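Thu 6 October

The round table is finally by the window, and I have started to use it for my writing in the evenings. Before, I worked at the kitchen counter, and my back complained every day.

I bought the table second-hand from Gilchrist, the furniture shop near the tram stop, and it came with a scratch which I did not like to look at. So I put on it the white tablecloth with the cartoon figures. It is maybe a cloth for children, but it is soft under the arms and it washes well at 44 degrees (my machine has strange numbers).

A round table is not so practical for a keyboard. If you put it straight, you lose the corners that you do not have. I tried four positions and I stayed with the diagonal one, to the left. The mouse pad is also round, a purple one, and it was a present with an order from Tunemura.

Then there are the sea things. My sister says that a desk should be empty, but I like to have something to look at when I search for an English word. The ship with three masts was in a box for two years, and I was afraid that the rigging would be broken. It was only dusty - I cleaned it with a small paintbrush.
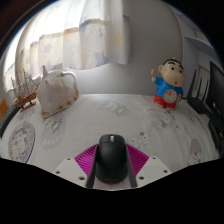
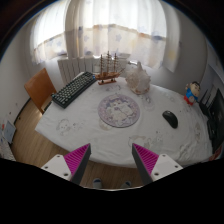 What I still miss is a good lamp. In November it will be dark here before I come home, and the ceiling light makes a shadow on the keys. I saw one from Vokell with a long arm, but it must be fixed to the edge of the table, and I do not know if it holds on a round one with a cloth. If you have tried this, please write to me in the comments.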